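Sponges, grippers and a very patient table: workshop tips from our robot club

Between club nights and cooking for my own bunch, I've ended up with strong feelings about sponges. Our students are training an arm to tidy a sink area for the Cultham student challenge in December, and every tip here came out of that project and then went straight home to my kitchen.

Start with the soft stuff. Damilola wanted to begin with mugs, and I talked her out of it, because a dropped sponge makes no noise and costs next to nothing! Cut a new one in half with kitchen scissors while it's dry. You get two small ones that fit in tight corners, and a kid's first gripper will close on them much more easily.

Wring, then stand them on edge. A sponge left flat stays soggy underneath and starts to smell (you know the smell). Ours go on an old cooling rack by the window after practice.
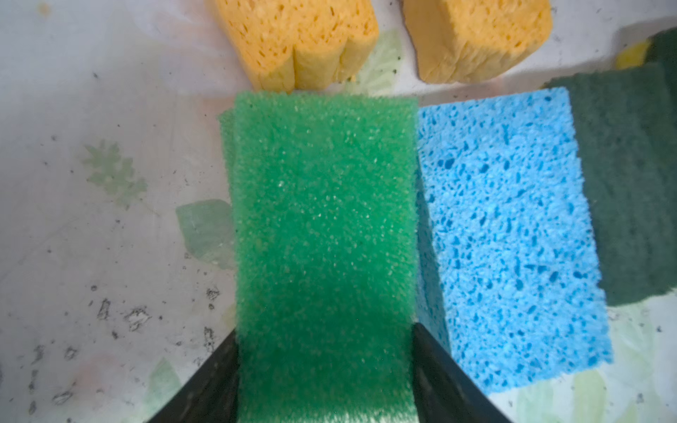

Club Tips Sheet, p. 20

Mix your textures. The green foam one gets squeezed in at the bottom where the fingers close on it, and the blue cellulose one beside it, with all those holes, is a different job again. Obinna keeps a separate grip setting for each kind – foam, cellulose, scouring pad – and writes it on masking tape stuck to the laptop lid. I do the same at home with colors: yellow for dishes, blue for counters, dark green pad for pans and nothing else. Please don't take the pad to a nonstick pan. I did, once.

Cover the table. A wipe-clean cloth with a pale leaf print does fine and saves the tabletop underneath. It does pick up specks and grime, so go over it with warm water and a drop of dish soap, then dry it with a towel.

Write down your tries. Adesuwa's notebook is up to 2,768 pickups and she wants 2,896 before we pack the van. I've started a notebook for my sourdough, same idea, sadly much shorter.

Next time I'll do dish towels, which Tanko says are far worse to pick up – floppy things, and they fold over on themselves the minute you let go.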